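Gripper comparison at Trasetura: frequently asked questions

This page collects the questions that we receive most often about our comparison of hand-held grippers. It is maintained by Azadeh Nouri and Shahab Azimi. The last changes were made in February.

Which grippers do you compare?

There are two. The first is the Plundness, which has thick rigid fingers. The second is the Sadeghi, with thinner fingers that bend a little at the end. Both are held by a person with one hand and both carry a camera which looks forward between the fingers. We also have one older prototype, but its results are not in the tables.

Why hand-held and not mounted on an arm?

We want to compare the fingers and the camera view first. With an arm, every difference in the controller comes into the result, and then it is difficult to say what was the cause. The arm tests are a separate part of the project and they use the Drurnulholm controller. Please see the questions further down.

How many attempts did you record?

In total 2,686 attempts. From these, 1,714 were made with the Plundness and the rest with the Sadeghi. The numbers are not equal, as the Sadeghi came to us later. For the main table we took 900 attempts from each gripper, so that the comparison is fair.

What objects do you use?

Household objects of small size: cups, spoons, sticks, small boxes, pieces of cloth. We prefer objects that are a little difficult, for example a ribbed cup with a thin stick standing in it. The fingers can touch the cup in different places, and the stick can move when the cup is lifted. We note both things in the record.

Why is the table covered with a pale sheet?

On a dark table our black fingers were hard to separate from the background in the camera picture. With the pale sheet the edge of each finger is much clearer. The shadows are also soft, but they do not disappear, and near the fingers you must still expect some gray areas. 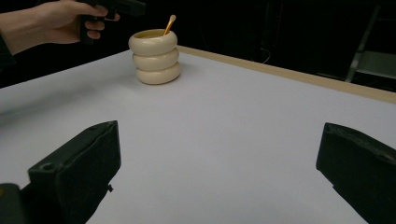
The same sheet is used for both grippers. If you repeat our test at your place, please choose a cover without pattern and without strong shine. We tried a cover with squares in the beginning and we had to throw away 142 attempts, which are not included in the totals given on this page.

How do you decide that an attempt is successful?

The object must be lifted free from the table and stay in the fingers while the operator counts slowly to three. Then it must be put down standing, if it was standing before. When the cup is lifted but the stick falls out, we write "partial". Two people check each record separately. If they do not agree, Shahab looks at it again and his decision is final.

Which gripper is better?

It depends on the object. The Plundness holds cups and boxes more firmly, and new operators learn it faster. The Sadeghi is better for cloth and for flat things which lie directly on the table. For thin sticks we did not find a difference that we would like to defend.

Do the fingers block the camera?

Partly, yes. The thick fingers take a large part of the lower corners of the view. When they are open wide, there is enough space between them to see the object. When they close, a small object can be hidden completely in the last moment. We are testing a camera position which is higher, but it makes the tool heavier at the front and the wrist becomes tired.

Can the recordings be used with the Drurnulholm controller?

Yes, after conversion. The opening of the fingers must be scaled again for each gripper, and the two scales should never be mixed. We made this mistake once, and the arm closed too early on every cup.

Can I borrow a gripper?

At the moment only the Plundness. Please write to Azadeh Nouri and tell her which objects you want to test and for how many weeks you need it. Spare fingers are sent in the same box, and the screws are in the small bag under the foam.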